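21st August

Collow headset, second shell. Rekha got the lens spacing sorted overnight and wow, what a difference! Text in the Titasow menu is readable right out to the corners now, and I wore it for a full run of the harbour demo without the colours smearing.

Head tracking still drifts if you look down quickly. Mhairi reckons it's the filter, so I've dropped the window from 300 samples to 50.

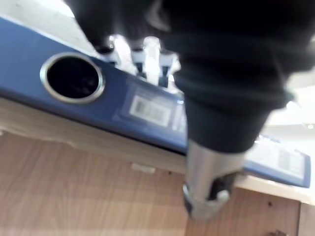 Much snappier, bit jittery. Trying 196 next, then over to Joana for the phone tray.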